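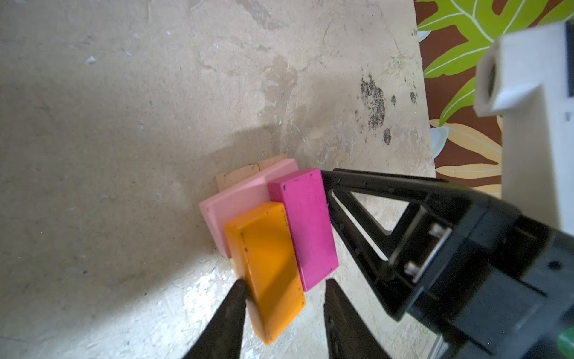 建具の塗装を始めて18年になるデラリ・オフォリさんは、塗り替えの相談を受けると、まず角を見るという。引き戸でも椅子の脚でも、傷みは広い面より先に縁に出る。オレンジ色の積み木の左上の縁に黒っぽい欠けが並んでいるが、家具でも事情は同じらしい。「面がきれいでも、角が飛んでいたら、そこから湿気が入ります。お客さんは面の色の話をしたがりますが、こちらは角の話から始めます」

オフォリさんの工房「ペマノフ」は、古い住宅の扉や窓枠、店舗の棚などの塗り直しを請け負っている。独立前は家具工場の塗装部門にいた。工場では一日に同じ色だけを吹き付けることが多かった。今は一軒ごとに下地も色も違い、見積もりに出かける時間のほうが長い日もある。

「刷毛を持っている時間は、思われているより短いです。養生して、古い塗膜を落として、研いで、また研ぐ。色を塗るのは最後のほうです」 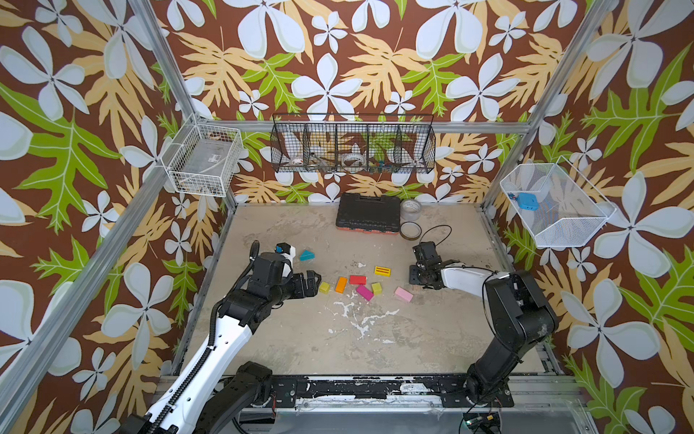

研磨には三種類の紙やすりを使い分ける。粗いもので段差を消し、中くらいで全体をならし、細かいものは下塗りの後に使う。昨年、木造の診療所から扉37枚をまとめて頼まれたときは、研ぐだけで六月いっぱいかかった。共同で作業したハリル・アウンさんとは、どこまで古い塗膜を残すかで意見が分かれたという。

「ハリルは全部落としたい人です。私は、しっかり食いついている塗膜なら残します。結局、外に面した扉は全部落として、中の扉は残しました。今のところ、どちらからも苦情は来ていません」
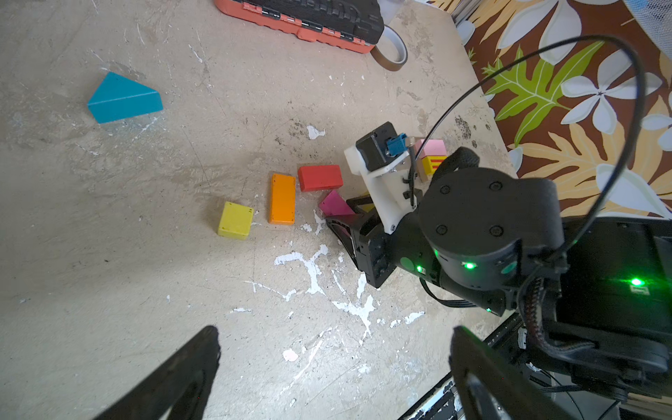 色の決め方についても聞いた。オフォリさんは小さな色見本帳だけで決めることを勧めない。大きな板に塗り、実際に置く場所で朝と夕方に見てもらう。隣に何があるかでも印象は変わる。黄、オレンジ、赤、青緑の積み木が散らばっていると、それぞれが強く見える。床のほうは擦り傷があり、白い塗料が飛んでいても、ベージュなのであまり主張しない。「部屋の中で強い色は一か所で足ります。二か所目を頼まれたら、一週間考えてもらいます」

値段の話も避けずに答えてくれた。扉一枚の料金は、傷みの程度と金具の数で決まる。金具は外して塗るのが基本で、外せないと手間が増える。安く済ませたい人には、自分で金具を外しておくように頼むこともある。

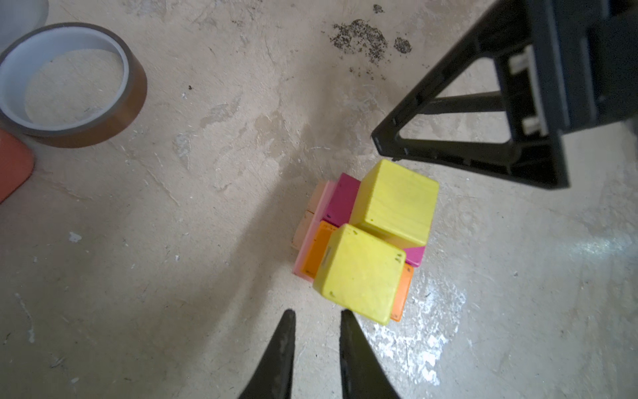
木目を残すか、つぶすかも、よく聞かれることだという。不透明な塗料でも、薄く塗れば木の表情は多少出る。黄色い立方体の積み木の上の面に木目がうっすら見えるが、扉でもああいう見え方を好む人と、塗り残しのように感じる人がいる。オフォリさんは両方の見本を作り、触ってから選んでもらっている。

最近は、自分で塗りたいという相談も増えた。断らずに、道具の選び方から教える。「刷毛は高いものを一本。洗って乾かせば何年も使えます。あとは急がないことです。乾いたと思っても、もう一晩置いてください」

取材の日も、工房の奥では窓枠の下塗りが乾くのを待っていた。次の塗りは翌朝だそうだ。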